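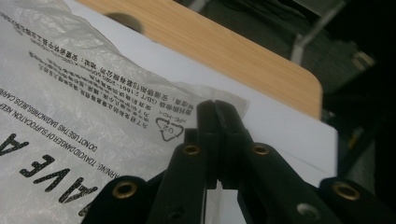 A thin, crinkly, milky white bag, the kind I have far too many of.

The Bag of Bags

I own a bag full of bags. If you grew up in a house anything like mine, you own one too, and it lives under the sink or on the back of the pantry door, and every time you open that door it breathes out a little and something crinkly lands on your foot.

Mine had gotten so fat by the end of May that the pantry door wouldn't close. I'd been shutting it with my hip for weeks. Then one evening I went in for rice, the whole thing came off its hook, and I stood there up to my shins in plastic with a pot boiling behind me, and I decided that this was it, I was going to deal with the bags.

I should say up front that I'm not a tidy person. I write about homes for a living and mine looks like a thrift store after a small earthquake. But I do love a drawer that opens properly, and I've wanted to write something about plastic bags for ages, because everybody has a system and everybody thinks theirs is the only sane one. (My aunt irons hers. Cool iron, sheet of parchment on top. I've seen it with my own eyes.)

So I cleared a Saturday, made a pitcher of iced tea and dumped the lot on the living room rug.

There were 143 of them. I counted because my editor bet me lunch it would be under a hundred, and I'd like the record to show that I'm having the crab cakes. A good third were from Lomano, the grocery on my corner, whose bags are so thin you could read a newspaper through them. Then there were the stiff little ones with the cut-out handles from Romaniuk, the bakery two towns over where I buy poppy seed roll at Christmas and, okay, most other weeks. And a whole strange layer of clear ones from the bottom that I think came around pillows and curtains. I'd kept every single one, apparently in case I ever needed to re-wrap a curtain.

The first job is sorting, and I'll tell you, it's more fun than it sounds. I went by feel. There's the soft, whispery plastic that clings to your arm, there's the crackly kind that sounds like a campfire, and there's the thick, slippery kind that wants to slide off any pile you put it on. Once your hands know the difference you barely have to look. I had a ball game on the radio and got through the heap in five innings.

Anything sticky went straight out, along with anything with a hole bigger than a dime and anything that smelled of onions. The rest had to earn its place, and here I got sentimental. I found a bag from a bookstore that closed when I was in college! It had gone soft as an old T-shirt. I kept that one. I also kept a Kevusetti bag with the summer festival printed on it, from a trip to the lake that I mostly remember for mosquitoes.

Then came the folding, and this is where friendships end.

There are the stuffers, who cram. I was born a stuffer. There are the knotters, who tie each bag in a loose little bow, and you can toss those in a basket and grab one on your way out with the dog. And there are the triangle people. You flatten the bag, fold it lengthwise into a strip, and then flip the end corner over and over the way you'd fold a flag, tucking the last bit into the pocket it makes. You wind up with a neat little packet the size of a tortilla chip. It's ridiculous and it's wonderful.

The trick to triangles is all in the flattening. A thin bag holds on to air like it's going scuba diving. Lay it down with the bottom seam away from you, pull the side pleats out so the edges line up, and sweep toward the handles with the flat of your arm. Don't worry about which way the printing faces. I spent my first ten minutes turning every bag so the logo was right side up, and then I folded it and couldn't see the logo anyway.

Wrinkles don't matter much either. A bag that's been balled up since the last election is never going to lie like a bedsheet, and the fold doesn't care. What does matter is finding a real edge to pick up. Those thin ones stick to themselves, and you end up pinching at the rim trying to get hold of one layer when you've got two. I had the best luck working from a handle, where there's a bit more to grab. A dab of water on the fingertip helps. So does swearing.

I folded 32 triangles before my knees gave out, and they fit in a shoebox with room left over. Thirty-two! In a shoebox! I carried it around the apartment showing it to the furniture.

The rest I didn't fold, and I want to be honest about that since magazines tend to skip this part and cut to the gorgeous drawer. The thick slippery ones went flat in a magazine file next to the cookbooks. The tiny bakery ones got stuffed (stuffed! old habits) into an empty tissue box, where they pull out one after another very nicely. And the big clear ones went in the hall closet around my winter sweaters, finally back in the line of work they trained for.

Everything that was left, I loaded into one last giant bag and drove over to Warkville, where the recycling center has a bin just for film plastic. Check before you go, because plenty of places won't take it, and it jams up the machinery if you throw it in with your bottles and cans. Clean and dry is the rule there, and no receipts hiding in the bottom. I found four receipts and a coupon for 400 bonus points that expired before I moved to this address.

Since then I've kept the shoebox on the shelf by the front door, and there are three triangles in my purse and one in the glove compartment. I've used the one in the glove compartment for a wet swimsuit, a bunch of muddy radishes and a melting candle, and it's still going. The pantry door closes with one finger.

I did buy some groceries this morning and forgot to take a single bag in with me. I came home with two new ones from Lomano, and they're sitting on the kitchen counter now, waiting to be flattened. I'll get to them after lunch.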